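Two arms and a backpack

I've been at the Hutengate returns centre for eight years, mostly on the bag line. A bag comes back, you open it, check the pockets, pull out whatever the customer left behind, close it up and send it on to be graded. On a good shift I get through 121.

In January they put in the first of the Westerberg cells, which is two arms over a table. We'd been told at a Friday meeting that it would take over the easy bags and leave us the awkward ones. That has mostly held, but I hadn't thought about what a whole day of awkward ones would feel like. The easy bags were where you got your breath back.

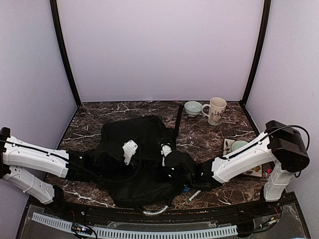 The other change is the talking. There used to be 22 of us facing each other across the belts. Now a few have moved to Stenalness, and those who stayed are spread out, one person to a cell for part of each shift. You watch the arms, clear the table when they get stuck and note down why. I don't mind the work and my shoulders are better for it. I do miss the chat.

Pay is the same so far. The union has asked for the cell work to be graded as a skilled job, and I think it should be, as it took me weeks to learn when to step in and when to leave the arms to it. We should hear before the summer break.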